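Textile : trier avant de plier, la méthode de l'atelier Wuler

À l'atelier Wuler, Lamisi Akolgo reprend les étoffes imprimées des particuliers : nappes, foulards, coupons de couture. Son premier geste est toujours le même, poser chaque pièce à plat, au sol. « Une table impose un pli au bord. Le sol, non. On voit tout de suite si le tissu a été coupé dans le droit-fil. »

Les pièces irrégulières lui prennent le plus de temps. Un coupon plus large en bas qu'en haut ne se plie pas bord à bord. Elle replie d'abord les côtés, jusqu'à obtenir une bande de largeur constante, puis rabat la bande en trois. Largeur visée : 16 centimètres, celle de ses casiers.

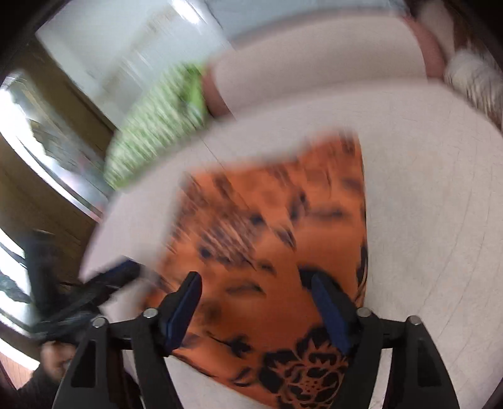 Ekua Korletey

L'orange imprimé de noir demande une attention particulière. « Sur un motif à grande fleur, je garde la fleur sur la face visible. On retrouve la pièce sans rien déplier. » Les feuilles et les pétales dispersés ne servent pas de repère, les traits de pinceau encore moins : une fois pliés, ils se ressemblent tous.

Les rayures sont traitées à part. Le pli suit la rayure, jamais la diagonale. Quant aux mailles noires, elles sont roulées, sans tension, et rangées dans un casier distinct. « La maille s'accroche à tout. Je ne la mets pas avec les cotons. »

L'inventaire compte 2930 pièces, réparties par couleur dominante, puis par format. Trí Lã, qui tient le registre, aurait préféré l'ordre inverse. Lamisi Akolgo maintient le sien : « Les clients demandent un orange, un vert. Ils ne demandent pas un format. » Le reclassement des 12 derniers casiers est prévu en juillet.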